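From: Iolo Prosser
To: parents list
Subject: Re: kangaroo care hours on the new unit
February 2016

Mirjam Goossens wrote:
> The ward says Galtum will let us do skin-to-skin
> for as long as we like, day or night. Isn't that
> wonderful? I think we should all write and thank them.

I'd hold the thank-you letters. We were told the same in September, and then it was one hour after the morning round, if a nurse was free to move the lines. Most days she wasn't. 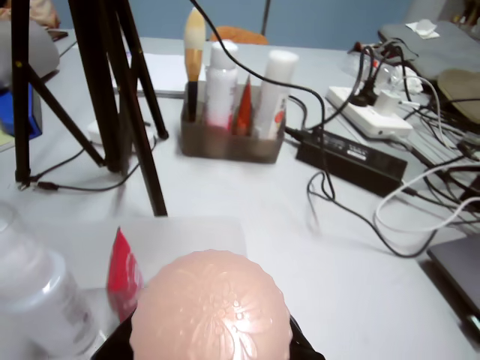 The leaflet says "unlimited" and then, lower down, "subject to staffing". I know which half I believe. They have 33 cots to look after and I've yet to see a rota that matches. A recliner by each cot would be a start – we had five, and two of those didn't recline.

I'm not against it. Holding our daughter was the only good part of the day. I just want to see it written into the care plan, with a name against it, before I cheer.
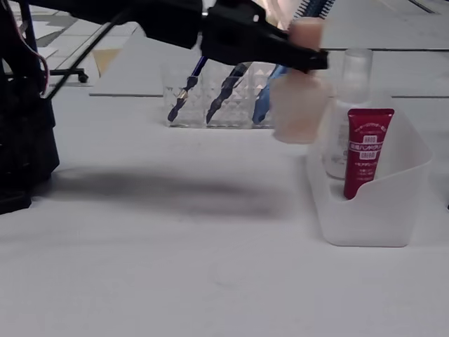
Koen Cuypers wrote to me off list that nights are already better, and that he had three hours with his son last week without being asked to move. Fair enough. Was that one kind nurse, or the policy?

Iolo

Parents list | Contact the list owner | Back to top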